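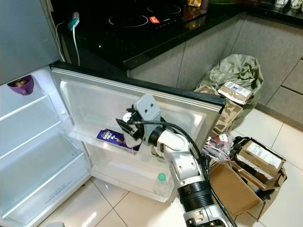 Homa Babaei argued, when we first showed her our plan for the gripper comparison, that thin flat things on a shelf would tell us more than any number of blocks and mugs, and that we should stop testing on open tables altogether. We resisted for a while (tables are so pleasant to work at!) but in the end we moved the whole comparison into a kitchen, and the rest of this section owes a good deal to her stubbornness.

4.2 Picking from a refrigerator door

Figure 3. The printed gripper above a chocolate bar on the door shelf.

We compared two grippers on the same arm, with the same controller and the same operator. The first, which we call Moltside, is our own 3D-printed unit with black fingers, shown in Figure 3. The second, Prellow, is an older parallel design with wider pads that we had used happily in our earlier drawer study. Each gripper was given 40 attempts at the chocolate bar, and we counted an attempt as good only if the bar came clear of the shelf and stayed in the fingers while the arm backed away from the door.

Moltside managed 29 good picks. Prellow managed fewer than half of its attempts, and most of its trouble came before it had touched anything at all – the wide pads met the lip of the tray and the arm stopped to protect itself. The narrower fingers could come down at a slant, close to the wrapper, and that seems to have mattered far more than grip force. We had expected the opposite, and spent a good part of October tuning force limits that made very little difference.

Approach angle deserves a longer word. With the door only partly open, the wrist has to turn in toward the shelf while the elbow stays low, and our first controller settings took that turn much too quickly. Siamak Nikzad rewrote the wrist motion so that it slows near the shelf, and we ran both grippers again from the beginning with his version. The counts given here are all from that second round.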